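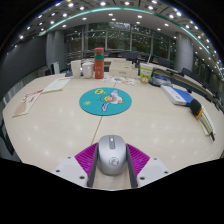
食卓で仕事をしている方、夕飯の時間はどう乗り切っていますか

投稿者:ゆずこしょう
22/12/15

いつも楽しく読ませていただいています。在宅の日が増えてからずっと、台所の横の食卓で仕事をしています。専用の机を置ける部屋がなく、最初のうちは「まあ、そのうち慣れるでしょう」とのんびり構えていたのですが、困っているのは夕方なんです。子どもが帰ってきて、おやつの皿が出て、宿題のプリントが広がって、気がつくと私の書類の上に醤油さしが載っています。先日は取引先に送る見積書にきれいな丸い輪じみができました。

夫は「寝室の隅に小さい机を買えばいいじゃないか」と言うのですが、私は冬の台所のあたたかさが好きで、お湯もすぐ沸かせるし、宅配の人にもすぐ出られるし、どうも離れがたいのです。同じような暮らしの方、片づけのコツでも、思い切って机を買った話でも、なんでも聞かせてください。長くなってすみません。

返信:麦茶は一年中
うちも食卓組です、ようこそ!輪じみ、わかります。うちはカレーでした。
私のやり方は、仕事のものを全部お盆に載せてしまうことです。旅館でお茶のセットが載ってくるような、縁のある大きめのお盆。ノートも筆記具もマウスも眼鏡もそこに載せて、夕飯になったらお盆ごと棚の上に引っ越します。朝は逆に棚から降ろすだけ。片づけた気になるのが早いので、気持ちの切り替えにもなっています。
お盆はHendisという雑貨屋さんの、幅の広いのを使っています。取っ手があるほうが絶対に楽ですよ。取っ手のないのを最初に買って、味噌汁の鍋をよけようとして全部床に落としましたから。

返信:北の縁側
水を差すようで申し訳ないのですが、私は机を買ったほうがいいと思う派です。
食卓でがんばっていた頃は、肩がいつも板みたいでした。食卓って、ご飯を食べるための高さなんですよね。キーボードを打つには私には高すぎて、知らないうちに肩が上がっていたようです。それで6月に、幅90センチの机を廊下の突き当たりに置きました。Akovという名前の、飾り気のない机です。廊下なので家族が後ろを通りますし、冬は足もとが冷えますけれど、夕方に片づけなくていいというのは、こんなに気が楽なのかと思いました。読みかけの資料を開いたまま台所に立てるんですよ。
ゆずこしょうさんのご主人の案、私は賛成に一票です。

返信:麦茶は一年中
北の縁側さん、高さの話は確かにそうかもしれません。私は座布団を足して調整しています。でも廊下は寒くないですか?うちの廊下は冬になると野菜置き場になる寒さなので、とても仕事は……。それに、机があるといつまでも仕事をしてしまいそうで怖いんです。夕飯で強制終了になるのが、私にはありがたくて。

返信:北の縁側
そこは性格でしょうね(笑)。私は逆に、夕飯の支度で中断させられると翌朝まで気になって眠れないたちです。足もとには毛布を巻いています。見た目はひどいものです。

返信:ぽんかん日和
横から失礼します。子どもがふたりいて、在宅歴だけは長い者です。
うちは机を買って、結局食卓に戻りました。寝室に机を置いたら、夜中に目が覚めたときに仕事の書類が目に入って、どうにも休まらなかったんです。下の子が昼寝していると電話もできませんし。机は今、上の子が工作に使っています。
食卓に戻ってから変えたのは、席です。それまでは家族の中で自分がご飯を食べる席で仕事をしていたのを、窓側の、普段あまり使わない端の席に移りました。これだけで、おやつの皿がこちらまで来なくなりました。大きめの食卓ならおすすめです。あとは、「ママが眼鏡をかけているときは話しかけない」という決まりを作ったのですが、こちらは全然守られていません。

返信:ゆずこしょう
みなさん、こんなにたくさんありがとうございます。台所で読みながら何度もうなずきました。
席を移るというのは考えたこともありませんでした。うちの食卓も端のほうはいつも新聞とみかんの置き場になっているので、そこを空ければいけそうです。お盆も今度の休みに見てきます。
高さのことは、言われてみれば私も夕方になると首の後ろがつらいです。年のせいだと思っていました。ご飯の椅子のままなので、そこも見直したほうがよさそうですね。

返信:元・建具屋
椅子の話が出たので年寄りから少し。食卓の椅子は長く座るように出来ていないものが多いです。昼飯を食べて立つぶんにはいいが、それ以上となると腰が先に音をあげます。
机を買う前に、足を置く台を試してみてください。座布団で尻を上げれば、今度は足が浮きます。浮くと腿の裏が痛くなる。私は端材で作った高さ11センチの台を使っていますが、古い電話帳を紐で縛ったのでも用は足ります。金をかけるのはそのあとでいい。
それと、輪じみが嫌なら透明の敷物を敷くといい。ただし安いのは天板に貼りつくことがあるから、塗装の食卓なら隅のほうで試してから。

返信:麦茶は一年中
足の台!座布団だけ足して満足していました。まさに腿の裏が痛いです。電話帳はもうないので、古い料理本を縛ってみます。

返信:すだち
私は少数派かもしれませんが、書類そのものを減らすのが一番だと思います。お盆も机も、結局は置き場の話ですよね。私は紙の書類をLeivaの蛇腹のファイルにまとめて、その日に使うものしか出さないことにしています。朝出すのは2枚くらいです。これなら醤油さしが来ても逃げられます。

返信:北の縁側
すだちさん、それができる人は机で悩まないのですよ……。私の仕事は見比べる紙が多くて、出しておかないと頭が回りません。うらやましいです。

返信:すだち
ごめんなさい、確かに仕事の中身によりますね。私は電話と入力がほとんどなので、えらそうに言ってしまいました。校正のお仕事の友人も、床まで紙だらけだと言っていました。

返信:ぽんかん日和
紙が多い方は、食卓の横に小さいワゴンを置く手もありますよ。うちはGekiserのキャスター付きを使っていて、夕方になると冷蔵庫の横まで転がしていきます。下の段は子どものお絵描き帳に占領されましたが、上の段は死守しています。

返信:ゆずこしょう
ワゴンもいいですねえ。夫に話したら「冷蔵庫の横はもう米びつがある」と言われてしまいました。巻き尺を出してきて今はかっているところです。
ひとまず、今日はみかんをどけて端の席に座ってみました。窓から隣の家の柿の木が見えます。午後7時の夕飯まで、私の場所に皿はひとつも来ませんでした。ただ窓際なので背中が寒いです。ひざ掛けは持っているのですが、背中用に何かいいものがあれば、また教えてください。

返信:麦茶は一年中
背中には湯たんぽです。椅子の背と腰の間に挟むんですよ。カバーは厚めのにしてくださいね!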